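Search this book Enter keyword Go

Category: Robotics and Automation / Teaching by Demonstration

Chapter 8
Showing a Robot What to Do

Many tasks that people find easy are hard to write down as a program. A person who drops a disc into a slot does not work out the angle of the wrist or the moment at which to let go. For this reason, engineers often choose to show a robot a task and to record what was shown. The record is then used to train a controller, which must produce suitable movements of its own.

This chapter deals with the two methods in most common use. In the first, known as hand guiding, the teacher holds the arm and moves it through the task while the joints are left free to follow. In the second, known as remote control or teleoperation, the teacher works a separate device and the robot copies the motion. Both methods produce a series of joint positions, gripper openings and camera pictures, stored against time.

Hand guiding needs little equipment and is quickly learned. The teacher feels the weight of the arm and the contact with the object. It has one serious drawback: the teacher's hands and sleeves tend to enter the camera's view, and a controller trained on such pictures may come to depend on them. Remote control keeps the teacher out of the way, but the sense of touch is reduced or lost. New teachers commonly press too hard, or close the gripper too early.

The choice of objects also deserves thought. In the Emthorpe course, on which the exercises in this book are based, Houda Morsy and Ilídio Paiva begin with household items and simple games. Game discs are a useful first subject. They are thin, they lie flat, and they must be gripped across the rim and turned upright before they will enter a slot. A teacher who can pick up a disc by remote control has already met most of the difficulties described in Section 8.2.

Tables should not be cleared too thoroughly before recording. A controller that has only seen discs on a bare surface may fail when a cup or a spoon is present. Demonstrations should therefore include ordinary clutter, and its arrangement should be changed between recordings.

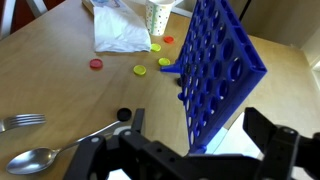
Figure 8.1 View from a wrist camera, with game discs, cutlery and a blue game grid on a wooden table.

The wrist camera gives a close view of whatever lies near the fingers, but it can easily lose sight of the goal. A second, fixed camera is often added to cover the whole table. Where both are used, their clocks must agree – a small delay between them is enough to spoil a recording.

The first practical exercise asks for 200 demonstrations of a single task, shared between 2 teachers. Each teacher should keep a written log of failed attempts, noting the stage at which the attempt was given up. Failed recordings must be labelled as such and stored separately.

Section 8.1 sets out the preparation of the arm for hand guiding, including the checks to be made before the joints are released.

Related chapters
Chapter 7: Grippers and Grasping
Chapter 9: Learning from Recorded Motion
Case study: Remote Control at the Havberg Workshop
Further reading: Notes for New Teachers, by Yupin Khamphan and Bình Lương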